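Steering by thumb

I've been putting off writing this one up because my right thumb only stopped aching last night. We finally got a proper go at teaching Jusent (our little four-wheeled rover, for anyone new here) to stay in a lane on a running track, and I did most of the driving.

The plan was dead simple. I steer with the remote, the rover records what its camera sees along with whatever my thumb is doing, and later on the computer tries to learn the connection between the two. See a white line drifting in, nudge the other way. Branwen Jenkins wrote the training code and she's been telling me for weeks that the robot can only be as good as its teacher, which I took a bit personally.

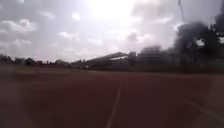

My first few runs were rubbish, by the way. I was driving the way I play video games, all little jabs left and right, and when Branwen plotted the steering it looked like a hedgehog. She made me bin the lot and start over with slow, gentle corrections. Much harder than it sounds! You want to fix every tiny wobble the second you notice it, and you have to sit on your hands (well, your thumbs) and let it roll.

The other thing I had wrong was trying to be perfect. If you only ever drive down the middle of the lane, the robot never learns what to do when it's off to one side. So on purpose you let it wander towards a line, then start recording and bring it back. Wander, record, recover. I felt like a driving instructor with a very trusting student.

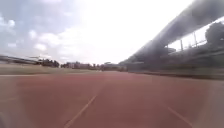 By mid-afternoon we had 368 clips we were happy with, most of them just a few seconds long. We save them with a little tool Branwen named Tramura, after a cat I think, and it has one big flaw: the delete button sits right beside the keep button. I lost three good recoveries that way and said some words.

Then 30 minutes of training on her laptop, sandwiches, and our first go with my hands off the sticks. It held its lane on the straight – a bit wobbly, but my kind of wobbly, which was strangely flattering. On the bend it drifted wide and I had to grab it back.

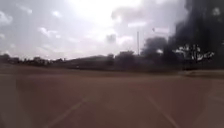
Branwen reckons we need a lot more bend driving in the mix, and some under a clear sky too so it doesn't get used to one sort of light. I'd also like to swap the remote for one with a proper wheel. If anyone in the comments has a favourite that doesn't cost a fortune, please sing out. Next outing is in November, if my thumb's up to it.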